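Water storage per family at a transit site – 75 or 300 liters?

bbakos
Posted Aug 10, 2025
We are revising the water plan for the Valdebenito reception site. Arrivals stay two to five nights, then move on to the registration center. The draft from Larolico puts a 1000 liter tank at each row of shelters and gives every family two jerrycans. I would prefer a 300 liter covered drum per four shelters, filled by truck each morning. Has anyone run either setup with a population that turns over this fast?

p_zak
Ran the tank version last December. Tanks are fine. The weak point is the tap stand: if one valve fails, the whole row walks to the next tank, and the queue there doubles. Keep spare valves on site, not at the warehouse.

Lewis Carnegie
Drums are a mistake for short stays. Cleaning between families never gets done on schedule, and chlorine residual in an open-top drum drops by noon in hot weather. You would need someone testing every drum.

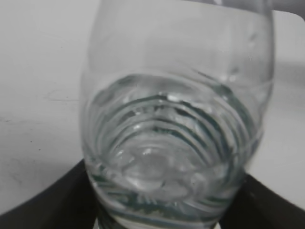
Chlorine in a closed tank holds much better, and one test per tank covers the row. Two people can do the whole site before breakfast.

bbakos
The drums have lids and a tap at the base. I said covered, not open-top.

Lewis Carnegie
Lids come off. People dip cups.

ildiko.f
Lewis is right about dipping, but the tank plan has its own problem. Women at our site stopped going to the tap stand after dark because the row was unlit. Jerrycans ran out overnight – 20 liter cans don't go far with small children. We added a 75 liter container inside each family shelter and night use of the stands fell off.

p_zak
Who filled the 75s? Full, that is 75 kilos.

ildiko.f
Families did, from jerrycans. They stay put once placed.

Aled M
Check what trucking costs before arguing about containers. A daily fill only works if the road is open daily. Ours wasn't.

bbakos
Road is paved up to the gate. I will price tanks plus in-shelter containers and post the numbers. Still not convinced on drums, Lewis.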